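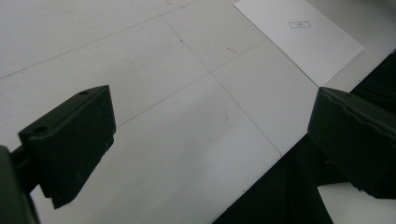
Why not just buy a cutting mat, one reader asked under my page about the Uritz table, and be done in five minutes? The mat has the lines already, it is flat, and if you spoil it you buy another one.

It is a fair question, and for a small table I would say yes, buy the mat. My table is 87 centimeters deep and longer than it is deep, and I did not find a mat for this size that I wanted to pay for. Also a mat has an edge, and paper and fabric catch on this edge. So I draw my grid with pencil directly on the white top. I have done it on two tables now. On the first one I made most of the mistakes that I write about here.

## What you need

- a pale, smooth tabletop, white or off-white
- a hard pencil, and a sharpener beside you
- a long metal ruler (mine is from Prorton, number 3852 in their list, but any straight one will do)
- a large set square, or a sheet of stiff board with a good corner
- masking tape
- a soft white eraser
- a cloth, and water with a little dish soap

A word about the pencil. I tried a soft one first, because the line looks so nice and dark. After one evening the side of my hand was gray, and so was the paper I was working on. Take a hard one. The line will be thin and light gray, and from the other side of the room you will almost not see it. When you sit at the table you see it well enough.

## Before you draw

Wash the top with the soapy water, wipe it again with clean water, and let it dry completely. I do this in the evening and draw the next morning. If there is furniture polish on the surface, the pencil slides and leaves no line, or a line with holes in it. In that case wash again.

Then make a test. Choose a place near the back edge, draw a short line, and try to remove it with the eraser. On some surfaces the pencil goes into the small pores and does not come out again. It is better to know this before the whole table is full of lines.

Check also that your lamp does not shine in your eyes from the surface. I draw by the window, around ten in the morning.

## The first two lines

These lines decide everything, so please be slow with them.

1. Do not measure from the edge of the table all the way along. Table edges are often not straight, and the corners are often not square. Choose the front edge only to get the direction.
2. Lay the long ruler a little inside the front edge and parallel to it by eye. Fix it with tape at both ends. Draw the first line in one movement, with the pencil leaning slightly in the direction you are pulling.
3. Put the set square on this line, close to the middle of the table. Lay the long ruler against the square, tape the ruler, take the square away, and draw the second line from front to back.

Now you have a cross. Test it: from the crossing point, mark the same distance to the left and to the right on the first line. Then choose a point far back on the second line and measure from it to both marks. The two distances must be the same. If they differ by a hair, leave it. If they differ by more, erase the second line and draw it again. It is annoying, but later it is much more annoying.

## The other lines

Decide how large a square should be. I work mostly with envelopes and small sewing patterns, and I took the width of my hand, rounded to a whole number on the ruler. Henriques, the shop where I buy my paper, has a printed table with much smaller squares. It is very exact, but when I look at it for a long time my eyes begin to swim.

Make all the marks for one direction first, and always measure them from the same starting line. On my first table I moved the ruler forward one square at a time and measured each new mark from the last one. Each mark was only a little wrong, but all the little mistakes went in the same direction, and at the end my last square was 2 mm too narrow. You could not see it until you laid a straight sheet on it.

Make the marks at both ends of the table, connect them, then do the other direction in the same way. Sharpen the pencil often, more often than seems necessary. Lift the ruler when you move it and do not push it, or it will smear the lines you have already drawn.

You do not need to draw the lines quite to the edge of the table. The ends are rubbed away first by sleeves, and then it looks untidy.

## Keeping the lines

Pencil on a tabletop is not forever. I use my table almost every day and I go over the busy part again each June, when I have more time. The old line is usually still there, weak, so I only put the ruler on it and follow.

For crumbs and dust I use a dry, soft brush. A damp cloth is fine if you press it down and lift it up. Do not scrub.

I was told to put clear varnish over everything. I tried the one from Fluker on a spare board, with a brush, and the brush pulled the pencil into small gray clouds. Maybe a spray would be better. I have not tried it, and I like that I can still change the size of the squares.

## If you want to remove it

Use the white eraser in small circles, one square after another, and brush away the crumbs as you go. After this, wash with soap. Where I had pressed too hard, there remained a fine groove which you can feel with a fingernail. Next time I press less.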